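Adhesive hooks

An adhesive hook is a small hanger that sticks to a wall with glue or tape, so you don't need a nail or a drill. I've lived in rentals for 14 years and I've probably put up more of these than I've hung pictures! Most have a flat plate with a hook coming out of it, and the plates come plain or printed with cartoon animals (I'm a sucker for the fish ones).

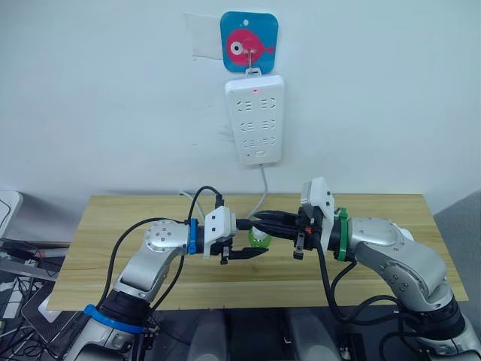 Sticking and weight

Smooth, clean surfaces work best. I wipe the wall with rubbing alcohol, let it dry, then press the plate down hard. A typical small hook is good for 900 grams, though I'd stay well under that on painted walls. Steam is the big enemy, so bathrooms are a gamble.
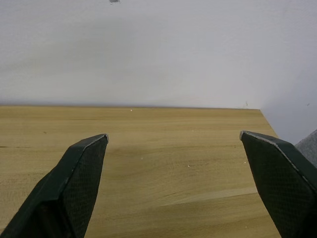

Fresh paint is another one to watch, and I'd give it a few weeks before sticking anything to it.

Removal

Stretch-release strips pull straight down and come off clean (mostly). Older foam pads are a pain. Warm them with a hair dryer for almost 40 seconds, then slide dental floss behind the plate and saw gently. Any gum left over rolls off under your thumb.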